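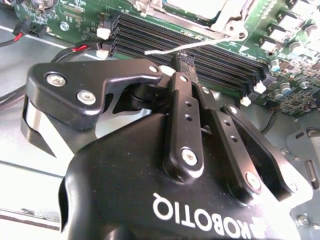
Day 2 of memory stick week at Burach robotics club and my brain is soup

task is dead simple on paper. gripper takes the RAM, lines it up over the slot, pushes. 75 points if it clicks in, zero if you bend anything

we're 2 mm off. always 2 mm. same direction every run, so I recalibrated the wrist camera and now its a different 2 mm – great

Bowen team apparently did 6 in a row at thier place. not jealous. a bit jealous

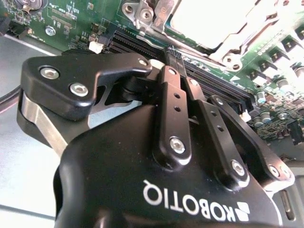 ROBOTICS / STUDENT BUILD LOG

ok the slots run diagonally in the wrist view and our script had the angle from the old setup. that's the whole bug I reckon

changed one line. slowed the approach way down too

also whoever prints the next fixture plate, more clearance on the slot holders please. grey filament is fine 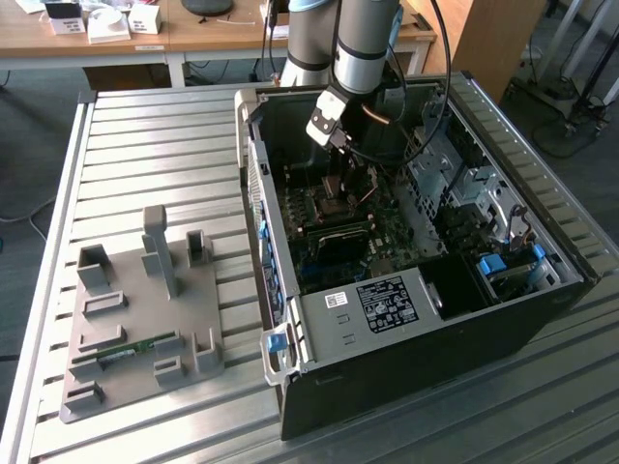
then it's cables, then the write-up for Civbridge, which I haven't started – 3000 words, due before the July final. send snacks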